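6.3 Setting up two-hand grip control for soft objects

This section covers the Hurkow bimanual controller when both hands share one compliant load. Complete joint calibration (section 4) and hand-to-hand registration (section 5) first. The controller will load a grip profile without them, but the internal force estimate will be wrong.

1. Open the Devley console and select Control > Bimanual > Shared load.

2. Set Mode to Compliant. Rigid mode assumes a fixed distance between the two hands and must not be used with inflated or foam objects.

3. Assign the roles. The lead hand follows the planned path. The support hand tracks the lead hand through the object frame and corrects for internal force only. The default lead is Left.

4. Set contact_rate to 300 Hz. If the status line shows OVERRUN, close the perception preview window before lowering the rate.

5. Set approach_speed to 20 mm/s for both hands. Values above 150 mm/s are rejected in Compliant mode.

6. Under Contacts, enable fingertip and palm contacts separately for each hand. A fingertip that is expected to touch but is not enabled will be treated as a collision and will stop both arms.

CAUTION: Keep the stop button within reach during the first closure with any new profile. A wrong sign on the support hand axis makes the hands push harder as the object yields.
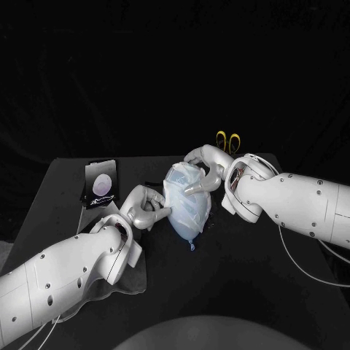
7. Start the object estimator and wait for the state to change from SEARCH to HOLD. The estimator fits a single closed surface to the points between the hands. Thin clear film returns few depth points and its creases return false ones, so for a wrapped object set surface_source to Contact+Depth and film_reject to On.

8. Press Close. The lead hand closes first and the support hand follows when the lead hand reports stable contact.

9. Check the Internal force trace. It should settle to a flat line within 20 control windows. Slow drift in one direction means the object is creeping out of the grip. Raise support_gain one step and repeat from step 8.

10. Save the profile. Profile names may not contain spaces.

NOTE: Pose estimates for tied, gathered or irregular ends are excluded from the surface fit. Do not place a planned contact on these areas.

NOTE: Other items left on the table are added to the planning scene as static obstacles when the estimator starts. If one is moved afterward, select Scene > Rebuild. The planner does not detect the change by itself.

Error codes for this mode

E41 Support hand lost contact. Both arms hold position. Clear the fault and go back to step 8.

E42 Internal force over limit. Both hands open. Check the axis signs before retrying.

E44 Estimator returned two surfaces. Film reflections are the usual cause. Confirm film_reject and rebuild the scene.

Profiles written with the older Misico format must be converted before loading. See section 9.2.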